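4. Mentoring and retention in small-town practice

4.1 Who stays

Of the 1,217 lawyers in the survey, those working in towns with fewer than 2,000 residents were the most likely to have changed firms at least once since being admitted to practice. Most of the moves took place early. A lawyer who was still with the same firm at the end of the fifth year tended to remain there, and many of those lawyers had become partners by the time they filled in the questionnaire.

Growing up in a rural area made less difference than we had expected. Lawyers raised on farms or in small towns were more likely to apply for a position in a place like Umska or Skasside, but once there they left at much the same pace as everyone else. Growing up nearby seems to bring people to the job. It does not keep them in it.

What did matter was the kind of supervision they had during articles. Respondents who met with their supervising lawyer at a set time each week reported fewer complaints about workload, even when their recorded hours were the same as those of other students. Respondents who were told to knock on the door whenever they had a question reported that they seldom did so. Several wrote that the supervising lawyer was in court or out at a client's farm for most of the week, and that the question had been settled one way or another by the time they could ask it.

4.2 The Radebe arrangement

The firms in Radebe offer a useful comparison. Two of them share their articling students, so that a student spends six months on wills, land transfers and farm succession at one office and six months on litigation at the other. Client conflicts are checked before each change of office, and a student who has worked on a file at the first firm is kept off any matter connected with it at the second. The arrangement has been in place for 12 years.

Students under this plan had two supervisors and wrote to us about both. They valued the change of subject more than the change of people. The main drawback was billing - each office used its own software, and time entries had to be learned twice.

Figure 3 was recorded at one location.

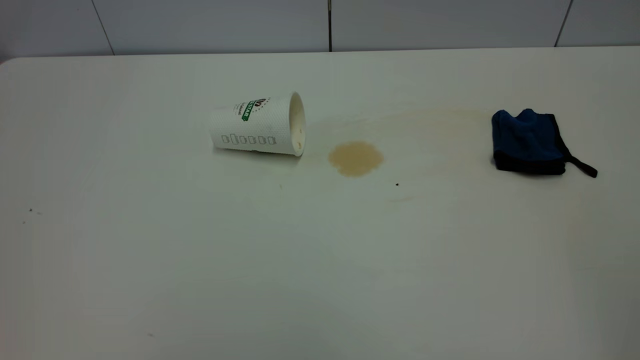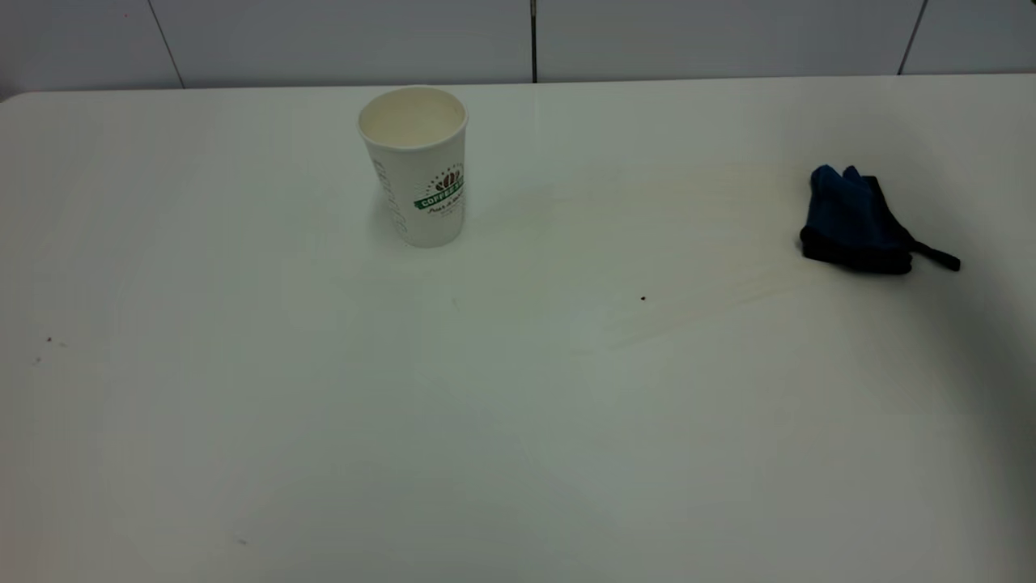
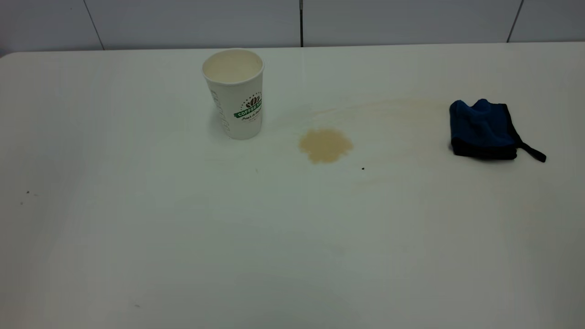
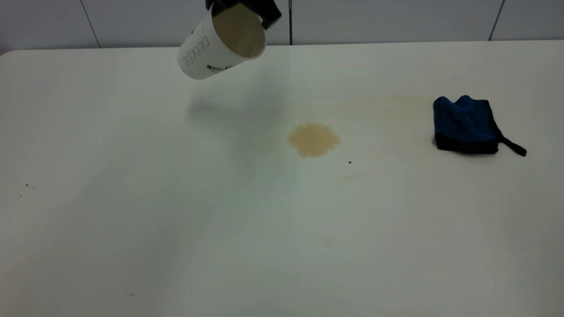

Figure 3. Paper cup on or above a white surface.

4.3 Paths to partnership

The step from associate to partner was described in very different terms depending on the size of the firm. In Tumesov, where the larger offices are, associates could usually name the year in which they would be considered and the billings they would need. In the smaller towns there was rarely a written policy. Partnership was raised when an older lawyer began to think about retiring, and the talks often covered the building and the client list at the same time.

Buying into a practice in this way carries a cost that younger lawyers found hard to judge. Few had seen the firm's accounts before the offer was made. Those who had been shown them as associates were more willing to accept, including in cases where the figures were poor. A firm that plans to pass its practice on could open the books a year or two ahead of any offer, and we return to this point in Section 6.

Some respondents left to form new firms with a colleague of similar age. These firms were small, most with two lawyers, and they kept overhead low by sharing reception and a library with another office. Their founders reported longer hours than before - and higher satisfaction with the work. The survey did not follow them long enough to say how many of the new firms lasted.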